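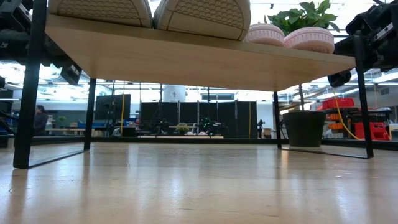 Handout 4: Running a ticketed evening event

Capacity comes first. The hall at Plendon is licensed for 311 people, and that figure includes performers, bar staff and stewards. Sell fewer tickets than the limit.

Budget exercise
The Prutari folk night had a total budget of £3857. Of this, £767 went on the band and sound hire. Work out the break-even ticket price for 100 sales, first with the meal and then without it. State what you assume for catering.

Reading for March: Ķēniņš, chapter on licensing and door sales. Bring your draft running order, with doors, interval and last orders marked.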